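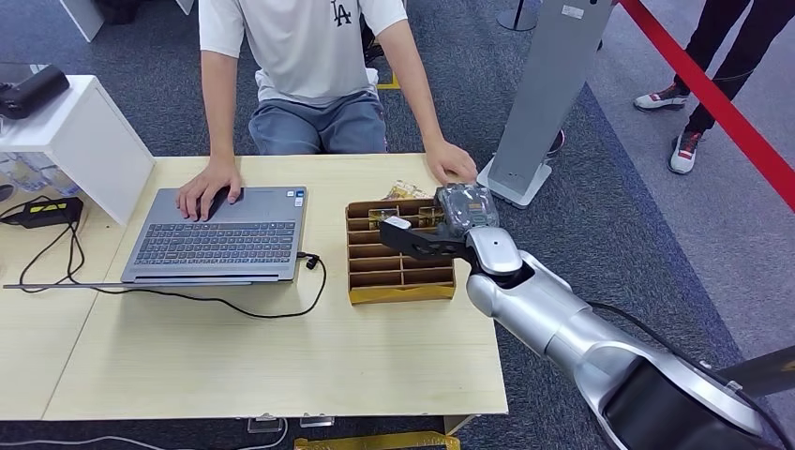
Why do we still show the sorting task by remote control when we could push the arm through it by hand?

With hand guiding, the operator's own arm ends up between the camera and the tray, and the policy learns to look for a sleeve. Remote control keeps the view the same as the one the robot has when it runs alone. It is slower to record and harder on the operator, and we accept that for this task.

**20th June, Jorthorpe, sorting task**

Said on the controls, me on the laptop, Kenza resetting between takes. Task is the same as before: pick up a bagged part, bring it over the cardboard tray, lower it into an open cell, let go, back off.

Total now stands at 285 kept demonstrations. Target is still 3000 across all tasks on Cirine, and 1216 are in if the drawer and cable sets are included. Konrad wants the drawer set redone with the new gripper timing, so that number may drop.

Things that went wrong:

- Clear bags are bad for depth. Over the tray the depth image puts the bag anywhere from the fingers down to the cell floor. Said goes by the color view and ignores depth completely. The policy doesn't have that choice unless we drop the channel. Ask Othmane if he has trained without it on anything similar.
- Bags picked up by the corner swing. If he lowers while it swings, the bag catches on a cell wall and folds over. Waiting at the top fixes it, but then we get long stretches where nothing moves, and last time the policy learned to stop there and stay stopped.
- Release. Bags stick to one finger after opening. Said shakes the wrist a little to get it off. I kept those takes but tagged them `shake`, so they can be pulled out later.
- Lost the link once during a descent. Arm held position as it should. Discarded the take and restarted the recorder.

For the waiting problem we tried trimming idle steps in the Zimari tool at export. Anything under the speed threshold for more than 6 frames gets cut down to 6. Played back on the real arm at normal rate and the motion over the tray looks jumpy but it places fine. Would rather have Said pause less than cut so much afterward. He tried picking closer to the middle of the bag in the second half and the swing was clearly smaller. Doing it that way from now on. Marked the switch in the log as `grasp_mid`.

Hand guiding came up again at lunch. Kenza's point is that it gives better wrist angles, and she's right: going in over a cell wall, Said tends to come straight down every time, and by hand people tilt the fingers without thinking about it. Idea is to record a small set by hand, save only the joint path, then replay it on the arm with everyone's hands off and record the cameras during the replay. Bag has to start in exactly the same spot for the replay. Kenza will make a paper template for the pick area.

Also changed the scale on the controller. Full stick travel used to move the gripper too far for this tray, so it's now half for the last part of the descent, on the left pedal. Said likes it. Operators who haven't used the pedal need a few practice takes that don't get saved.

Dalia asked for the Kettani baseline on the same tray before we go further. Not run yet. Needs the old camera calibration file, which was last touched in December and may not match the mount anymore – check before wasting a morning on it.

To do:

- [ ] recalibrate head camera, compare with December file
- [ ] template for pick area (Kenza)
- [ ] train with and without depth on the 285
- [ ] ask Othmane about idle trimming, he may have a better rule than mine
- [ ] new finger pads, the right one is getting shiny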